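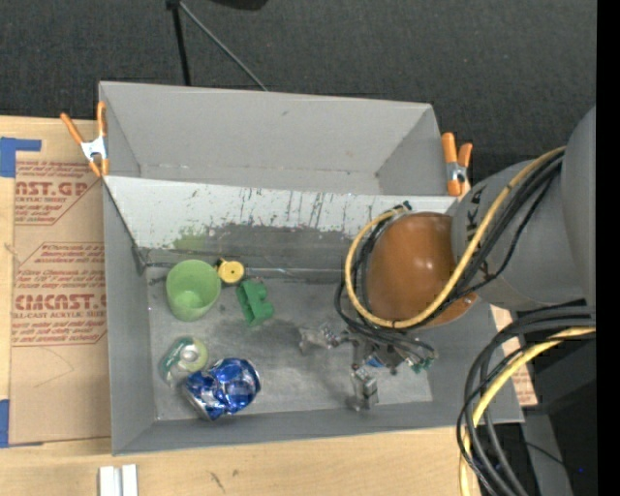
Grey bin on the worktop, rear section empty.

How to make a beat from kitchen noises

Aldana Navarrete made most of the Kandby EP this way, and her neighbours still speak to her. You need a phone, a free audio editor and a house that clatters.

1. Record seven sounds. Drawers, pan lids and a bag of rice will do. Turn the fridge off first, and write yourself a note to turn it back on. I lost a July's worth of fish fingers to a hi-hat.

2. Trim each one hard. Any silence before the hit will make your drummer sound drunk.

3. Pick a kick. Take the dullest thud you have and pitch it down up to 211 cents. Further than that and it starts to sound like furniture removal.

4. Lay out 2 bars. Kick on one and three, something snappy on two and four, rice wherever you like.

5. Nudge the rice slightly late. Musicians call this feel and charge extra for it.

6. Add reverb, then take half of it off again.

Loop it while you do the washing up. If you're sick of it by the last plate, swap the snare and go back to step 4.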